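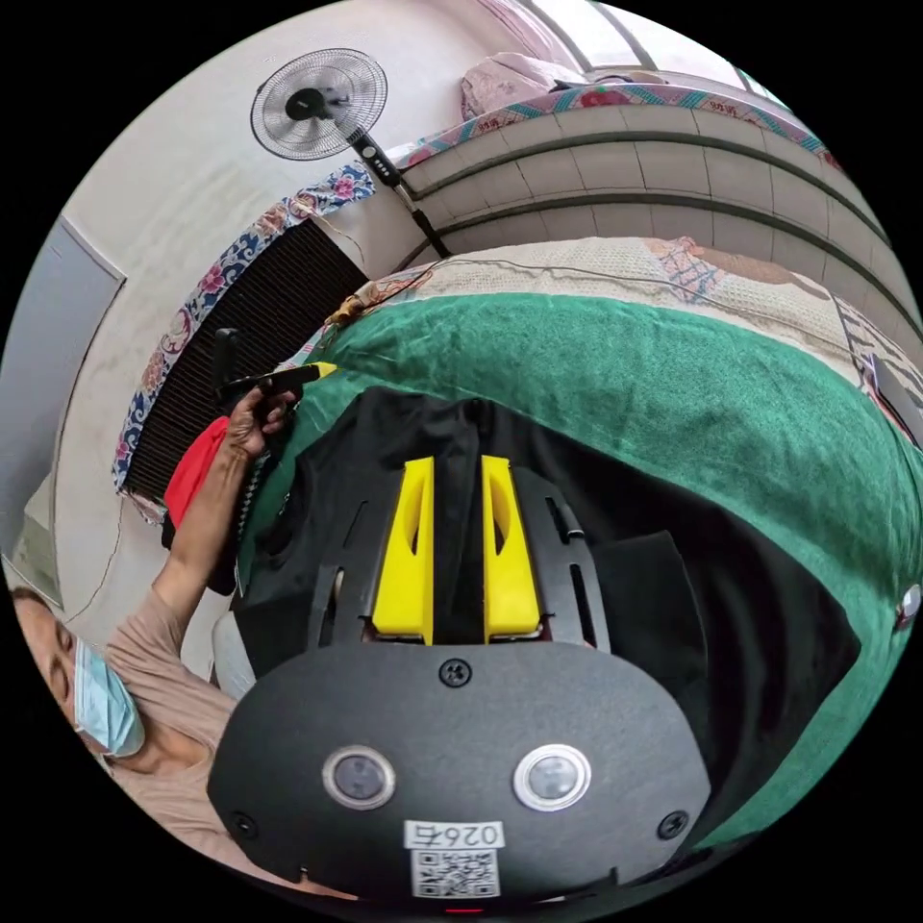
前回の点検表は電源まわりの項目が大まかすぎ、延長コードの取り回しが悪いのか差込口の容量が足りないのか、あとから読んでも区別がつかない、という意見が寄せられた。今回の改訂では電源の章を配線と機器に分け、判定の根拠を所見欄に必ず残す書式とした。

布地保管・裁断室 定期安全点検表(所見付き)
読了時間:約10分

対象:Zindlow棟 布地保管室、裁断室、仕上げ室、連絡通路
点検日:2018-04-16
点検項目総数:56(本稿には、所見のあったものと判定に迷いやすいものを抜粋)
次回予定:9月

判定区分
良:基準を満たす。措置不要。
注意:基準を満たすが、劣化または運用の乱れが認められる。次回までに是正。
不可:基準を満たさない。是正が終わるまで使用を止める。
保留:当日確認できず。理由と再確認の期限を併記する。

判定は点検時の状態で行う。点検中に手直しした場合も、手直し前の状態で判定を記入し、所見に「即時是正」と書き添える。前回は手直し後の状態で「良」としたものが混在しており、経年の比較ができなかった。

1 通路および避難経路

1-1 主通路の有効幅が床の表示線どおり確保されているか
判定:注意
所見:保管室の中央通路で、反物の芯管が表示線の内側に倒れ込んでいた。即時是正。芯管立ての底板がすり減り、立てかけ角度が浅くなっている。底板の交換を依頼済み。

1-2 避難口の前に物品がないか
判定:良
所見:仕上げ室側、通路側とも支障なし。前回指摘の空き台車は所定の位置に移っている。

1-3 避難口の扉が内側から鍵を使わずに開くか
判定:良
所見:通路側の扉は閉まり際に引っかかりがある。開放には影響しない。丁番の注油のみ。

1-4 誘導灯が点灯し、非常電源に切り替わるか
判定:注意
所見:点検ひもを引いて切り替えを確認。裁断室の灯具は点灯するものの、ほかの灯具に比べて暗い。蓄電池の製造年表示がかすれて読めなかった。交換時に本体の側面にも年月を書き込むこと。

1-5 床面に段差、めくれ、滑りがないか
判定:注意
所見:裁断台の足元マットの角が反っている。両面テープで留めた跡が複数回分あり、貼り直しでは持たない。縁が斜めに落ちた型へ更新する。

2 保管棚および積載

2-1 棚と壁のあいだが100 mm以上あいているか
判定:良
所見:北側の壁は結露の履歴があるため、棚の背面を懐中電灯で確認した。カビ、しみとも認めず。すき間に端切れが落ちていたので回収した。端切れは前回も同じ場所にあった。

2-2 棚の固定金具に緩みがないか
判定:不可
所見:保管室の奥から二列目、Urrutia製スチール棚の上部つなぎ金具にがたつきがある。ボルトは締まっているが、受け側の穴が長円に変形している。当該列の上段を空にし、使用停止の札を掛けた。部品の在庫は代理店のGrodtonに照会中。回答があるまで、別の穴への付け替えなどの応急処置は行わない。

2-3 段ごとの最大積載表示が読めるか
判定:注意
所見:表示のない段が残っている。積載の上限は段ごとに異なる場合があり、列の端に一枚貼るだけでは足りない。ラベルは印字済みで、貼付待ち。

2-4 重量物が腰より下の段に置かれているか
判定:良
所見:帆布と芯地は最下段にまとまっている。サンプル帳が最上段に積まれているが、軽量のため可とした。

2-5 踏み台の開き止めが確実にかかるか
判定:良
所見:二台とも正常。片方は滑り止めのゴムが一か所だけ新しく、ほかより厚い。載るとわずかに揺れるので、四か所そろえて替えるのが望ましい。
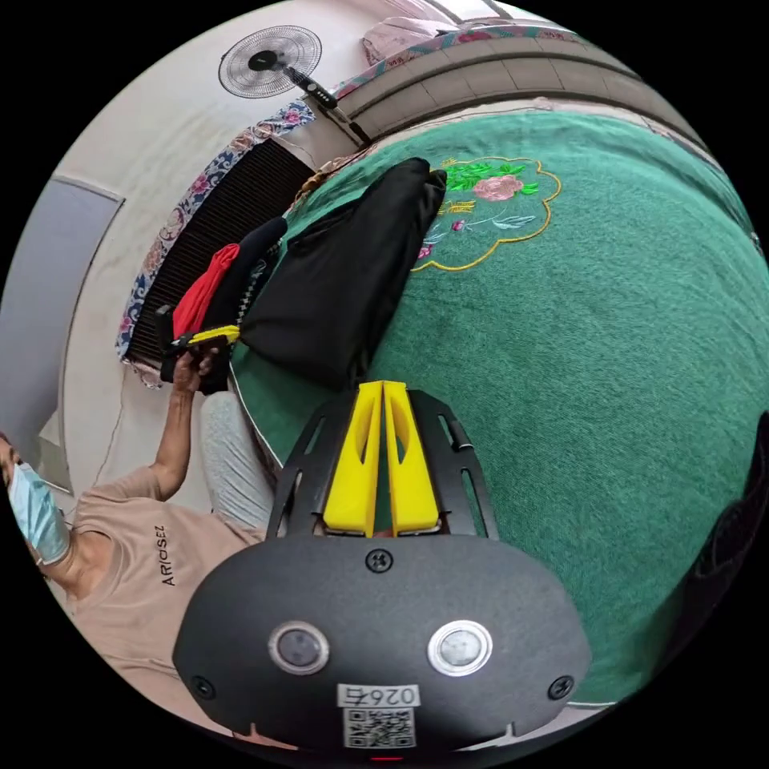
踏み台については、天板に立って作業している例が以前から報告されている。天板の「乗るな」の表示は残っているが、文字が小さく、布粉をかぶると見えない。表示の貼り替えとあわせ、最上段の品目を減らす方向で棚割りを見直す。棚割りの案は保管の担当側で作成し、安全面の確認は次回点検の前に済ませる。

3 電源(配線)

3-1 差込口に変色、割れ、緩みがないか
判定:注意
所見:仕上げ室の作業台下、左側の口で保持力が弱い。変色はなし。点検の範囲で分解はせず、電気工事の有資格者に引き継いだ。

3-2 延長コードを束ねたまま使用していないか
判定:不可
所見:スチームアイロンの系統で、余長を結束した状態の延長コードを確認した。即時是正(撤去)。コードを短いものに替えるのでは解決にならず、固定の差込口を一か所増設する必要がある。見積もりをJadoraに依頼した。

3-3 床を横切る配線に保護材があるか
判定:良
所見:保護材の端部の粘着が弱まりつつある。清掃時に濡れたモップが直接当たる位置なので、清掃手順の側にも注記を入れる。

3-4 分電盤の前に物が置かれていないか
判定:良
所見:扉は全開できる。回路名の表記が旧い室名のまま残っているものがあった。上から紙を貼らず、表全体を差し替えること。

3-5 漏電遮断器のテストボタンで遮断されるか
判定:保留
所見:当日は仕上げ室のボイラーが稼働中で、停止の調整がつかなかった。稼働のない時間帯に実施する。期限は今月末。

4 電源(機器)

4-1 アイロンのコード付け根に折れ、被覆の破れがないか
判定:注意
所見:被覆の表面に浅いひびがある。芯線の露出はない。吊りバネの位置が手前すぎ、使用のたびに付け根が強く曲がる。吊り位置を作業者の肩の後方へ移したうえで、コードも交換する。

4-2 アイロン置き台に耐熱シートが敷かれているか
判定:良
所見:中央部に変色があるが、厚みは残っている。

4-3 使用後の電源切りが確認表に記録されているか
判定:注意
所見:記入漏れがある。漏れは昼前の欄に集中しており、終業時の欄はそろっている。休憩前の消灯と同じ場所に確認表を掛ければ動線に乗る。

4-4 電動裁断機の刃覆いが定位置に戻るか
判定:良
所見:戻りのバネに糸くずが巻いていた。即時是正。糸くずは電源プラグを抜いてから除去すること。スイッチを切っただけの状態で手を入れない。

4-5 停止ボタンが作業位置から手の届く範囲にあるか
判定:良
所見:押下後の復帰操作まで確認。復帰だけで刃が動き出すことはなかった。

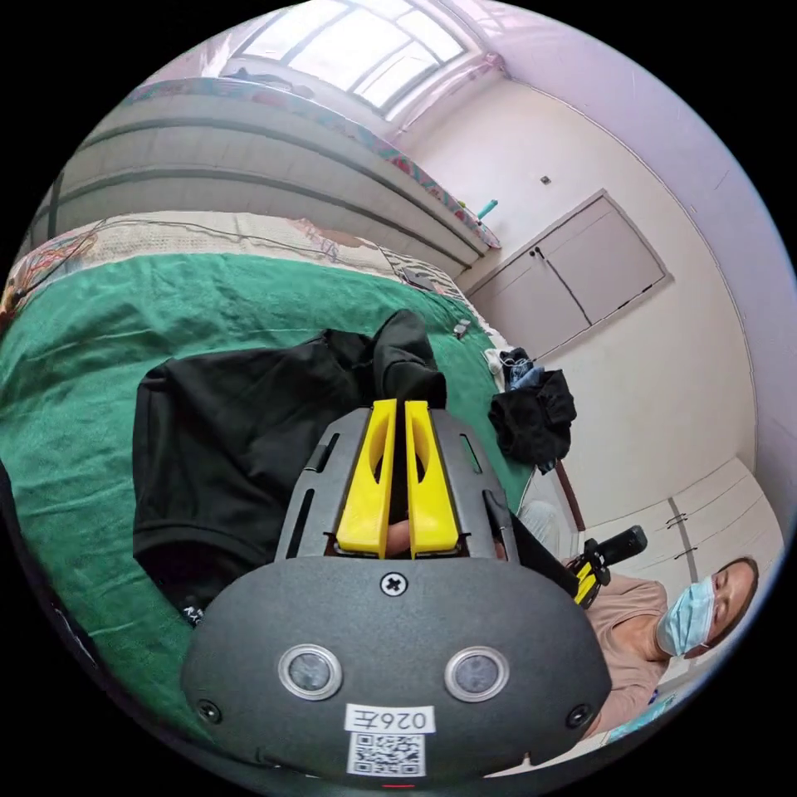

5 粉じんおよび清掃

5-1 灯具の上面、梁、ダクト上に繊維くずがたまっていないか
判定:注意
所見:裁断室の灯具上面に薄い堆積。指でなぞると跡が残る程度。保管室の梁は届く範囲のみ確認し、奥の二本は高所作業の手配後とする。

5-2 集じん機の袋が満量になる前に交換されているか
判定:良
所見:交換記録あり。集じん機の積算運転時間が3,000時間を超えたため、袋とは別に吸込側の前置フィルターを一式更新する。

5-3 圧縮空気で床や衣服のくずを吹き飛ばしていないか
判定:注意
所見:作業の現認はない。ただしエアガンが清掃用具と並べて掛けてあり、清掃に使われる配置になっている。掛け場所を機械整備用の工具側へ移した。

5-4 油のついたウエスがふた付きの金属容器に入っているか
判定:良
所見:容器の周囲に一般の端切れ箱が近接していたので離した。染み抜き用溶剤を吸った布も同じ容器に入れてよいかは、溶剤の安全データシートを確認してから定める。それまでは別容器とする。

6 刃物および手工具

6-1 裁ちばさみ、ロータリーカッターが定数どおり戻っているか
判定:良
所見:影板(工具の輪郭を描いた板)の運用は定着している。輪郭と合わない新しいカッターが一本あり、輪郭を描き足した。

6-2 替刃の廃棄容器が満量表示線を越えていないか
判定:注意
所見:表示線に達している。容器の回収を前倒しする。折れ針も同じ容器に入っていたが、折れ針は破片がそろっているかを台紙で確認してから捨てる決まりであり、容器を分けること。

6-3 まち針の台紙が作業終了後に片付いているか
判定:良
所見:磁石式の針受けの底面に錆。布に移るおそれがあるため交換とした。

7 救急および消火

7-1 消火器の圧力指示が正常範囲にあるか
判定:良
所見:本体の腐食、ホースの亀裂なし。仕上げ室の一本は標識が吊り下げの反物見本に隠れていた。見本掛けを移動。

7-2 救急箱の内容が一覧と一致するか
判定:注意
所見:指用のばんそうこうと滅菌ガーゼが不足。使用記録がなく、消費の時期を追えない。箱のふたの裏に記録用紙を貼った。

7-3 やけど時の流水場所が全室に掲示されているか
判定:注意
所見:仕上げ室と裁断室は掲示あり、保管室になし。流水場所は連絡通路の洗い場とし、三室とも同じ図面に統一する。

7-4 緊急連絡先が最新か
判定:良
所見:内線番号の変更が反映されている。
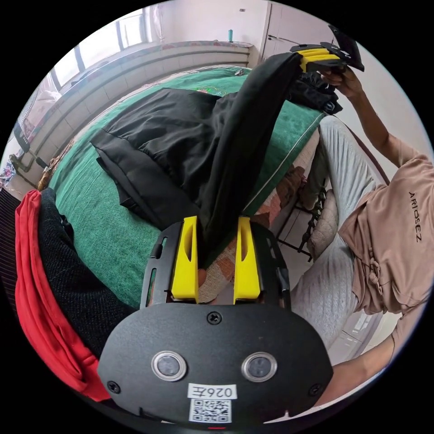 「保留」の項目が残ったまま、次の点検を迎えてもよいか。
保留は期限までに再確認し、良・注意・不可のいずれかに改める。期限を過ぎたものは不可として扱い、該当する機器や区画の使用を止める。期限の延長は一回に限り、延長の理由を所見欄に追記する。

是正の進め方

不可となった2-2および3-2は、部品または工事の手配が済んだ時点ではなく、再点検で良となった時点で閉じる。使用停止の札は、再点検の記録と引き換えに外す。注意の項目は担当区画ごとに一覧を作り、9月の点検の前に是正済みの欄を埋めておく。

記入上の補足を以下に置く。「異常なし」の一語だけの所見は認めない。特記がなければ空欄でよい。「やや」「少し」などの語を使うときは、何と比べたかを併記する。部位の左右は、機器に向かって立った作業者から見た左右とする。旧書式ではこの定めがなく、差込口の左右が前回と今回で入れ替わって読める箇所があった。旧書式の記録は訂正せず、余白に注記を加えて保存する。

区画の境界にある設備(連絡通路の防火戸、洗い場の給湯器)は、これまで点検者によって対象に含めたり外したりしていた。次回からは連絡通路の章を独立させ、項目番号は8以降を充てる。

関連記事
・反物棚の棚割り見直しと積載表示ラベルの作り方
・折れ針管理台紙の記入例
・Zindlow棟 連絡通路の防火戸 点検メモ
・スチームアイロンのコード吊り位置について
・集じん機の前置フィルター交換手順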